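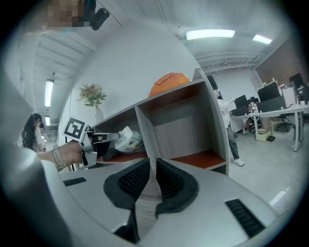
Two hand-held grippers out at the shelving unit, one going for the white plastic bag on the lower shelf.

Ticket 346: Are we short of grippers or short of fingertips? (and what do I put in the December budget)
Opened by: Kaja Hunt
Status: open, waiting on quote

Right, I'm opening this one as a fault ticket even though half of it is a money question, mostly so I can find it again when the budget sheet lands on me. Sorry in advance for the length, I've been typing into it on and off between shelf runs.

The complaint as it reached me was "the hand-held grippers keep dropping bags, we need two new ones". Two new Drindines would eat most of what I've got left for kit, so before I ask for anything I want to know what's really failing. We've got the hand-helds going on the pick-up and put-back tasks at the grey shelves nearly every day now, and the arm purchase is pencilled in for after December, so whatever we buy has to fit the same finger mounts or we're paying twice.

First go. I took the set everyone grumbles about and did crumpled plastic bags only, off the lower shelf. 100 grabs, and I marked each one as held or slipped. 70 held. That's rubbish, frankly, but it's a lot better than the mood in the office had led me to expect!

Second go. Cleaned the inner faces of the fingers with a damp cloth, left them overnight, tried again the next morning. Better for the first bit and then it slid back to much the same. So dirt is part of it but not the whole of it.

Third go. Swapped the fingers over from the set Reet uses. The slipping stopped. Put the old fingers on Reet's body and hers started slipping (sorry Reet, I did swap them back). I was quite pleased with that one, I'll admit. The bodies are fine, the jaws close evenly, the trigger feels the same on both. It's the fingers.

While I was in there I also checked the marker card, because somebody had asked whether tracking dropouts were being written down as drops. The mount was a bit loose on one of them. Tightened it and the dropouts I could reproduce went away. No spend needed, apart from a spare screw or two which I'll find in a drawer.

So, money. Drindine want 800 for a complete hand-held, before shipping. Fingers on their own I haven't got a price for yet. I've emailed them and I've emailed Šimkus as well, who did our last batch of brackets and reckon they can mould something similar if we send them a worn pair to measure. I'd like both numbers side by side before I commit.

What I'm minded to put in the sheet:

Fingers, enough pairs for every hand-held plus spares for the year. I'd call them consumables and stop pretending they last forever.

One complete hand-held as a spare, not two. If one gets dropped on that floor we lose a person's whole day.

Nothing for new shelving. I know it was on the list. The shelves we've got are doing the job and I'd sooner save it for the arm.

A small line for marker cards and mounts.

Gilles asked me whether we should hold everything until the arm is chosen. I don't think so. The Rider and the Uklow would both take these fingers with an adaptor plate, according to their sales people, and I've asked each of them to put that in writing. If either one backs out I'll come and say so in this ticket before any money goes anywhere.

Still to do: get the finger quote, repeat the 100 grabs with brand new fingers so we've got a proper comparison, and keep a note of how many days a pair lasts. If you're on a shelf shift and you notice slipping, please write which set it was. "The grey one" doesn't help me, they're all grey.

Update, 28 September 2026: Šimkus have replied and want a worn pair in the post. Sent. Drindine still quiet. Leaving this open.

Comments (4)

Reet Ozoliņš
I KNEW somebody had been at my fingers. Fine, forgiven. Can we have a different colour of tape on each set? Then people will write down the right one.

Gilles Huet
Happy with the one spare. Please ask both arm suppliers for the price of the adaptor plate too, last time that sort of thing turned up as an extra on the invoice.

Kaja Siliņa
Could the repeat test include something hard as well as bags? I hardly ever get slips on boxes and I'd like to know if it's just me.

Kaja Hunt
Tape: yes, will order. Plate price: asked this morning. Boxes: good idea, you've just volunteered, come and find me after lunch.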